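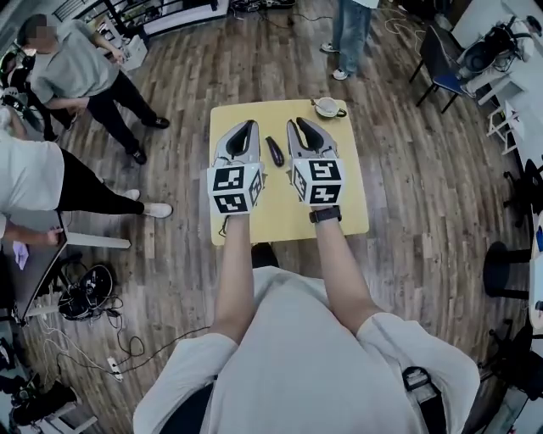

Which items go on the small table for the June session?
The white cup with its saucer and spoon, one small dark object of pen size, and one item from the produce tray. The cup stays toward the far corner, and the front edge is left clear for the forearms.

Notebook entry, June, tabletop items, Kuvik room
Entered 4:10 p.m.

The item list was revised this afternoon. The previous list, carried over from the Mahrous room, named 10 items for each table. It proved too long for the small square table, and the tabletop was crowded before work had begun. The list now names three items, with the remainder held on the Jevell shelf until called for.

Produce is to be drawn from the tray in the order received. The eggplants are to be used before the tomatoes, which keep better at room temperature. Any piece with a soft spot, a split skin or a missing stem cap is to be set aside and noted. One eggplant was weighed on the Idalard scale at 296 grams and is entered as the reference piece for this batch. Pieces that differ from it by more than 100 grams are to be listed separately. 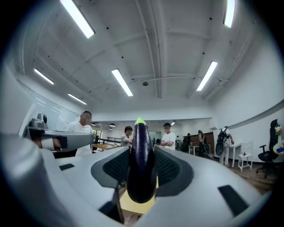
Eggplant held upright, stem cap at the top, Kuvik room.

Eggplants are entered by position (upright, flat or on the slant) and by which end is uppermost. Earlier entries recorded only "eggplant, table" and cannot be compared with the present ones. Colleagues who still have their own notes from those sessions are asked to add the position in the margin — initials are not required.

Cup and saucer: to be recorded as one item when they are moved together and as two when they are moved apart. The spoon is always recorded separately. The handle direction is to be written down at the start of each run.

The log allows 3,000 lines before a new file must be opened. The present file should last through the end of the month at the current pace.

Outstanding: a second saucer of the same diameter; a cloth for the tabletop; a fresh label for the produce tray. The shelf list has not yet been corrected to match this entry.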